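24 December 2018

Should be at home. Instead on the late bus back from Wustberg with cold feet and a sandwich that has gone to paste, writing this on my knee before I forget the order of things. Handwriting awful, will type up after. (Typed up now. Still awful.)

So. The arm dropped again. Not a block this time, well yes a block, but I mean the ARM dropped. Went down on its own about a hand's width over the bin, stopped, sat there. No error on the screen for what felt like ages, then the joint fault, the same one as in March. I had my sleeve over the bin. Not my hand, my sleeve. Want that written down properly because I told them on the phone I was "near it", and near it is a weasel word. I was leaning in to turn a block the right way up and the run was paused, and paused isn't stopped. I know that. I've told other people that, with a finger wagging.

Heart going like mad. Hit the red button after, when it made no difference to anything. Then stood there for a bit. Then made tea.

Order of things, while I've got it:

Came in early, nobody on the floor. Switched on, homed it, all fine. Did the warm up moves, fine. Ran the Stiltatach script from the top – pick a block out of the bin, put it back in the bin, pick it again, on and on till one of us gives up. Wanted 1000 clean picks before the break. Silly target, my own, no one asked for it.

First stop at 137. Gripper closed on nothing, reported a good grip, carried its nothing across and put the nothing down very gently. Looked at the log, the finger gap read as if there was something in it. Zeroed the fingers, carried on. Should have stopped there? Maybe. It's a different fault, I think. I thought so then as well.

Second stop at 384. Block knocked flat against the wall of the bin and it couldn't get round it, kept asking for a pose it couldn't reach. Fair enough. That one's the bin, the walls slope and the planner still thinks they're straight. I've been meaning to fix the model for weeks. Took all the blocks out except the one, to make it easy. One yellow block, standing up, in the left part of the bin. A toddler could do it.

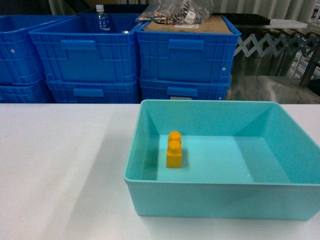 The bin with its one block, from the head camera. Shadow on the table is worse than I thought.

Restarted the count from nought, which annoyed me more than it should have. Got to 19. Paused it becuase the block had come down at a slant and I didn't trust the next grip. Leaned in. And down it came.

What I think happened: the brake on the shoulder joint lets go a moment late, or takes hold a moment late, when it goes from moving to paused. Motor hands over to the brake, and for a tick neither one has got it. In March we blamed the cable. Changed the cable, it behaved, we all said cable. Nobody ran it hot for a whole morning after that. I certainly didn't. By the time it went today it had been going hours and the joint cover was warm under my hand. Not burning, just warm. Could be nothing. Wrote it in the book anyway.

Tried to make it do it again. Power off, wait, power on. Long stick from the store cupboard for poking (a curtain pole, if we're being exact), me well back behind the line. Pause, resume, pause, resume. Nothing. Of course nothing. Let it run till it was warm again, paused it, and on the fourth or fifth go there was a little dip. Small. You'd miss it if you weren't staring. Then another a bit bigger. Not as big as the one I got. But it's real, I have it on the joint plot, a nice ugly step in the line right after the pause. Saved in two places plus the stick in my pocket.

Rang Grasaria after that. Half their people gone for the holidays already, got someone very polite who read me the page of the manual I had open in front of me. Then someone else who did know. He went quiet when I said warm, and asked for the plot. Sent it. He said don't run it. I said I wasn't going to. He said no, tag it, so I tagged it, plug out and tied up with the tag through the pins, key in the Tillman drawer. Left a note on the screen in capitals. Left a second one on the door as people don't read screens.

Things to do after the break, before anybody moves anything:
new brake or whole joint, their choice, but not another cable
pause to count as live. Written on the wall. Hands out unless it's powered off
fix the bin walls in the planner, finally
block straightening with the stick, not with me
lamp moved, that shadow can't be helping
near miss form. Haven't done it. Do it tomorrow – no, tomorrow's Christmas. Do it tonight

The form. Keep putting it off and I know why, there's a box that says what was the person doing and I have to put down what I was doing. Will put it down. Sleeve and all.

Bit shaky still, on and off. Keep looking at my cuff as if there'd be a mark. There isn't one.

Bus stopped at the bridge for no reason, now moving. Need to get milk. And wrapping paper, if the garage has any left, they had the one with the robins last year.

Later: form done, sent at ten past nine. No paper with robins. Got the stripy.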